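Filed under: Bench notes / Packing
11 January 2021, posted by Dosto bench

Coffee stick refill, second go. The Lenar sheet claims a brown mailer takes a full load of sticks "in neat rows, no effort." I have my doubts. Sticks are slippery and the rows go over as soon as you reach for the next handful. Did 5 boxes before lunch and only 2 had anything I'd call rows by the time the lid went down.

Tried working from the front with both hands, left pressing on the pile, right pinching the edge of the bundle. It feels tidier. I'm not convinced it is tidier. The ones standing up at the left side always seem to get ignored until last, and then there's no room to lay them flat.
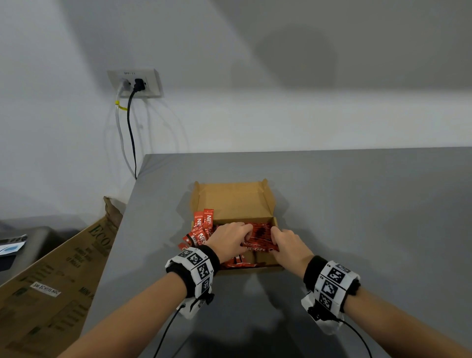
Things to check before anyone calls this solved

- Lid. Does it close flat over a messy pile? If it does, I don't see what the rows buy us.
- Box size. Zelenák swears by the narrow one. We had 2 of those in May and I remember split corners, but I didn't write it down, so that's worth very little.
- Divider. Drelunico wants a card strip down the middle. Fine – but cut one by hand first, before ordering any.

Next round: 5 more boxes, same sticks, no sorting at all, just pour and pat down. My bet is they look the same after a trip on the cart. Tape is low again.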